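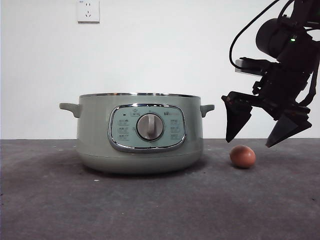
Unit 4. Boiling eggs in a small electric pot

Notes prepared by Uyên Sầm for the Introductory Food Preparation course. Read before the September practical. Corrections from last year by Benedito Toledo are included.

4.1 Scope

This unit covers whole eggs boiled in the shell in a countertop electric pot with a rotary control. Stovetop pans are treated in Unit 3. Steaming racks are not used.

4.2 Why the vessel matters

A wide, squat pot exposes a large water surface for its volume. It loses heat faster than a tall pot when uncovered, and the water level falls noticeably over a long boil. It also allows the eggs to sit in a single layer, so that all of them meet the same water temperature — stacked eggs do not cook evenly in a short boil.

The knob on a pot of this type selects a function or a power level, depending on the model. It does not necessarily set a water temperature. Read the printed icons on your own unit before the session and copy them into your notebook with the setting each one stands for.

4.3 Energy estimate

Take 500 g of water, starting at 22 °C and heated to 100 °C. With a specific heat of 4.18 J per gram per degree, the heat required is 500 × 4.18 × 78, or 163 kJ to three figures. The heat taken up by the pot wall and the egg is left out, as are losses to the air. Measured consumption will therefore be higher. Problem 2 asks for the efficiency of your own unit from a plug meter reading.

4.4 Egg proteins

The white begins to set slightly above 60 °C, and the yolk a few degrees higher. Ovalbumin, the main protein of the white, needs close to 80 °C before it firms fully. Shell color has no bearing on cooking time. Size and starting temperature do.

4.5 Procedure

Inspect the shell. Discard any egg with a crack.
Rest the egg on the bench clear of the edge.
Fill the pot to cover the egg by 2 cm, then switch on.
Lower the egg with a spoon once the water boils. Start the timer.
At the end of the interval, switch off and move the egg to cold water.
Lift the pot by both handles, and only after it has cooled.

Suggested intervals for a large egg from the refrigerator: 6 minutes, 8 minutes, 11 minutes. Cut each egg lengthwise and record the state of the yolk at the center and at the margin.

4.6 Submission

Hand in the table and Problems 1 to 3 to Thịnh Phan at the start of the next practical.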